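Search the archive
Search
Advanced

Sunday, 9:40 pm
Édgar Palomino

Subject: Re: [Kulthorpe packing list] cases, and what goes in them

On Saturday's question, quoted below for those who get the digest:

> I'm packing for the October move and have a pile of small things that
> don't belong in boxes: chargers, two pairs of reading glasses, the
> hearing aid kit, a travel clock. Last time they went in a kitchen
> carton and I didn't see the glasses for three weeks. Do people use
> separate cases for this? Hard or soft? And do you pack them first or
> last? I have a Sterkard case with the foam cut out for something else
> and it wastes half the space.
>
> Also, is the Vondivura storage place still taking short lets?

I use long soft-sided cases and have for the last two moves. The Sterkard ones are fine if you own the thing the foam was cut for. Otherwise pull the foom out and line it with a dish towel, which is what my sister did with hers.

Last, to your other question. Everything small goes on the bed the night before, after the blankets and pillows are already bagged and only the bottom sheet is left on. I sort it there into cases, one case per kind of thing. Cords in one, glasses and medical in another, papers and keys in a third. Then the cases go in a backpack that rides with me and the sheet comes off in the morning and goes in the laundry bag.

Reasons for the bed over a table: the table is usually already taken apart by then, and small screws don't roll on a sheet. Use a light-colored sheet if you have one. Nearly all my cases are black and so are most of the cords, and on the dark brown set I used to have I left a phone charger behind twice.

Label the cases on the short end with masking tape. Tape on the flat side gets covered as soon as you stack them. Don't use the shiny packing tape on anything with a texture to it, it peels off by the time you get to the truck.

On weight, the mover Quezada sent us charged by the pound and the estimate was 2,150. We came in at 2,004. The small cases made no difference to that one way or the other, so don't leave them out to save money. Books were the problem, as usual. 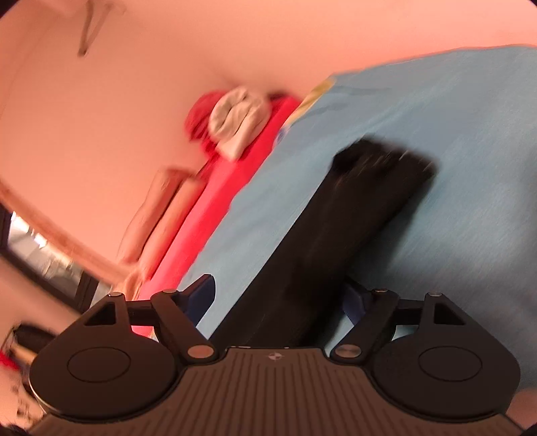 Édgar Palomino

One black object, possibly a padded case, on the light blue sheet. If you're buying, that long rectangular shape is the one I'd look for. Square ones leave a gap down the side of a backpack and something always ends up in it.

I don't know about short lets at Vondivura. They had a three-month minimum when I asked, but that was before they changed the office hours. Call in the morning, they don't answer after lunch.

If anybody has spare wardrobe boxes in the Kulthorpe area I could use two. I can pick up any evening after six.

Édgar

List contact: write to the list owner | Copyright remains with the authors of messages | Back to top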